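Nolora Home Forums
Home > Bedroom > Sheets, Blankets & Covers
Thread: Yarn-dyed plaid sheet, staining and working on the bed
Page 1 of 1
22 replies, showing best 9

hemline_4
Posts: 30
I need a durability opinion on blue plaid flat sheets. I have a small bedroom and the bed doubles as a work surface during the day. Cups, trays, produce, paperwork, all of it ends up there. The sheet I use now is plain white percale and it has reached the point where bleach no longer helps.

Requirements:
Patterned, large squares, blue base
Cotton or mostly cotton
Survives a 60 C wash
Full size, mattress is 30 cm deep with the topper

I am looking at the Hutero plaid and one sold under the Draltell name. Is either one yarn-dyed, or are they both printed?

selvage_side
Moderator
Check the back. On a yarn-dyed plaid the stripes are the same strength on both faces. On a print the reverse is paler, sometimes close to white. Sellers use "woven plaid" loosely, so ask for a picture of a turned corner.

I have not handled the Draltell. The Hutero flat sheet I bought in July was printed.

coldrinse
Second the corner test. Printed is fine if you accept fading. Mine went visibly lighter in the middle after six months, with the tuck-in zone still the original blue. Washed at 40, line dried out of direct sun.

What would worry me more is the use. A tray on a mattress is never level. Spills run to the low spot, and the low spot is where you sleep.

hemline_4
Understood on the tray. I don't have room for a table, so the question is which sheet, given the use.

platen
Large plaid hides stains better than a small check, up to a point. Tea and fruit juice both dry brownish, and they show on the white and yellow stripes before they show on navy or teal. If there is a lot of white in the pattern you gain less than you expect. Picture for reference, with cups and produce on the sheet.

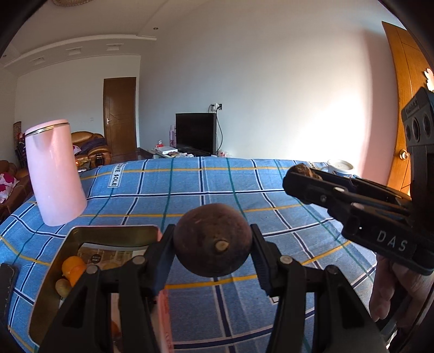 Photo: platen / forum upload. Click to enlarge.

Pattern is white, navy, teal and yellow stripes over blue, laid out as large squares. Look at how much white there is relative to the navy. A drip from the mug or the pink cup has a fair chance of landing on a light stripe. The tray has a potato in it along with the orange fruit, and potatoes bring grit. Grit is an abrasion problem before it is a stain problem, so shake the sheet out before it goes in the machine.

coldrinse
Small cylindrical cup standing directly on the fabric with a tray right there. That is the arrangement I would avoid. Put the cup in the tray. A rim on the tray will at least catch the first part of a spill.

platen
Disagree. A cup inside a tray on a soft surface tips when the tray tips. A cup on its own moves only when the mattress under it moves. I have had more spills from trays than from loose cups.

coldrinse
Your tray is probably too light. I use a heavy one with a nonslip mat and it stays put unless somebody sits down next to it.

platen
Somebody always sits down next to it. It's a bed.

warpcount
Can we separate the two issues.

1. Metal trays. If the edge is plated or painted, run a finger along the underside before you slide it over cotton. A burr on a folded corner will pull a thread, and on a yarn-dyed plaid a pulled thread shows as a line across the whole square. Felt pads on the four corners fix this. Replace the pads when they pick up lint.

2. Sheet construction. Thread count is not useful here. Ask for fabric weight. For daytime use on top of the bed I would not go under 140 gsm. Lighter sheets bunch under anything you slide across them.

The label in platen's picture says LOVE SOLE. Is that the sheet maker? I can't find a weight listed for it anywhere.

platen
I don't know the weight. I can put a folded one on the kitchen scale and divide by area if that is close enough.

warpcount
Close enough. Weigh it dry and measure after washing. Hems add a little but it won't change the answer.

selvage_side
Moderator
One correction on temperature. The original post asks for 60 C. Most of the printed plaids I have seen are marked 40 max. Going over that shrinks the length first, and with a 30 cm mattress you have no spare tuck. If 60 is a hard requirement, either buy one size up or keep a separate cover for daytime and wash that hot. The Khan cotton throw is marked for 60 and is large enough to cover a full mattress top. It does not come in plaid.

hemline_4
A separate cover was going to be my next question. Does a throw stay flat enough to put a mug on?

selvage_side
Moderator
Flatter than a loose top sheet, less flat than a fitted one. Tuck the foot end and leave the head end free. I would still keep a full mug off it.

kettle_row
I'll argue against the throw. Two layers of cotton slide on each other. Everything sitting on top moves when you lean on the edge. One fitted sheet under tension is a better work surface than a sheet plus a throw. For stains, use a waterproof protector underneath and treat the sheet as a consumable.

coldrinse
A protector makes it worse for heat. I took mine off in summer.

kettle_row
Depends on the protector. The crinkly vinyl type, yes. The knit-faced ones I have not had trouble with.

hemline_4
Summary of where I am. Asking Draltell for a photo of a turned corner and a weight. If it is printed or under 140 gsm I will pass. Felt pads for the tray either way. Undecided on throw versus protector, there does not seem to be agreement and I would like to hear from anyone who has tried both on the same mattress.

warpcount
Post the weight if they send it. Last time I asked a seller I got the shipping weight with the box.

Log in to reply
Related threads: Fitted sheet pops off at one corner | Getting tea out of yarn-dyed cotton | Flat sheet as a summer blanket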